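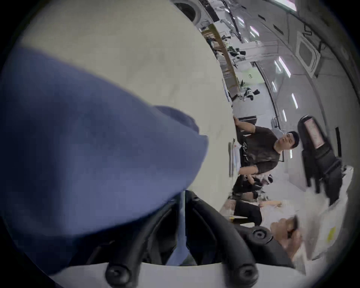

Griet Vanhove
Investigadora en sociología del trabajo, proyecto Lamivow

Buscar en este número Buscar Búsqueda avanzada

4. Lo que cambia en la mesa

Cuando llegué a Lolano en febrero yo iba con la idea (bastante libresca, lo reconozco) de estudiar cómo la gente de una lavandería industrial se toma la llegada de los robots. Llevaba mi guion de entrevista, mis preguntas sobre el miedo a perder el puesto y una grabadora que falló el primer día. Y resulta que las personas con las que acabé hablando ya no estaban en la lavandería. Tunov, la empresa matriz, había pasado a seis de sus plegadoras y plegadores al taller de demostraciones, y allí seguían doblando ropa, ¡solo que con unas pinzas en las manos!

Me costó entender el cambio hasta que me dejaron probar. Una pinza de mano te quita los dedos, por así decirlo. Todo lo que una plegadora con años de oficio hace con la yema (notar la costura, pellizcar la esquina, alisar con el canto de la mano) hay que rehacerlo con dos puntas que abren y cierran. Yo tardé una eternidad con una camiseta y me salió un gurruño. La compañera que tenía al lado me dijo que no apretara tanto, que la tela se deja llevar, y siguió a lo suyo.

De las 445 entradas de mi cuaderno de campo, las que más he releído son las que hablan de velocidad. En la lavandería se cobraba una prima por pieza y todo el mundo iba rápido. En el taller pasa casi lo contrario: si vas demasiado deprisa la toma se descarta, y si corriges un error a mitad de pliegue hay discusión sobre si vale o no vale. Varias personas me contaron que las primeras semanas se sentían torpes, y una usó la palabra «aprendiza», con cierta guasa, después de media vida en el oficio. Otra me dijo que por fin le duelen menos los hombros. Las dos cosas están en mis notas y no he querido promediarlas.

También cambia quién mira a quién. En la planta antigua la encargada pasaba por detrás; en el taller lo que se revisa es la grabación, y la revisa alguien técnico que a menudo no ha doblado una sábana en su vida (esto me lo dijeron los propios técnicos, entre risas). De ahí salen malentendidos bastante productivos. Un ejemplo: en la hoja de instrucciones ponía «doblar por la mitad», y para quien viene de la lavandería hay por lo menos dos maneras de hacer eso con un pantalón, según vaya a una percha o a una pila. Se pasaron una mañana discutiéndolo y la hoja se reescribió. Nadie cobró nada extra por esa mañana, y en la entrevista salió el tema sin que yo lo sacara.

El puesto en sí lo recojo en la Figura 1. Me interesa sobre todo la convivencia: la mesa con la ropa, los electrodomésticos y los robots comparten la misma sala, cosa que en la lavandería habría sido impensable. Una de las entrevistadas me dijo que al principio hablaba bajito cerca de las máquinas, como en misa, y que se le pasó pronto.

Figura 1. Mesa con paño verde claro, vaqueros doblados a un lado y las pinzas de mano con la tira verde encendida. Al fondo, la lavadora y varios robots blancos.

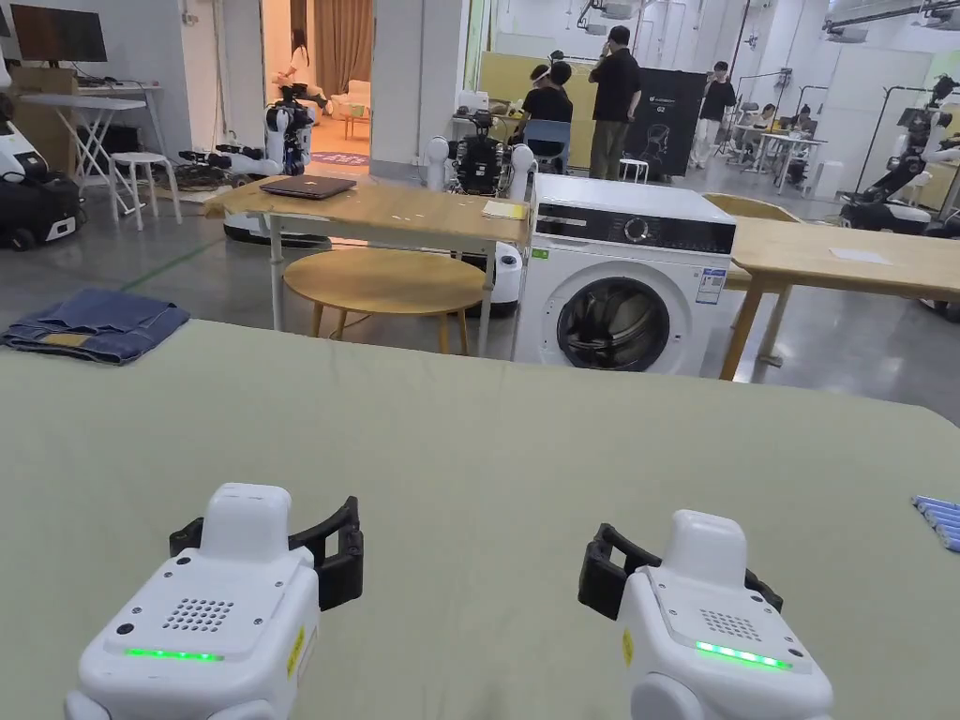

4.1. ¿De quién es el pliegue?

Aquí me meto en un jardín, pero creo que hay que meterse. En la encuesta que pasamos después a 43 personas de Tunov, entre planta y taller, la pregunta abierta que más texto recibió fue la de la autoría. Mucha gente escribió variantes de lo mismo: si el robot acaba doblando como yo, algo de eso será mío, ¿no? El contrato del taller no dice ni una palabra al respecto. Habla de horas, de pausas y de cesión de imagen, y el saber hacer no aparece por ningún lado.

Yo esperaba encontrar más rechazo. Lo que encontré fue más bien regateo: querían que su categoría profesional dejara de ser «operaria de plegado», querían ver alguna vez el resultado de su trabajo en un robot y querían, sobre todo, saber si la plaza de la lavandería se les guarda. A lo último la dirección contestó que sí, de palabra. Volví a preguntarlo en la segunda ronda de entrevistas y seguía sin estar por escrito.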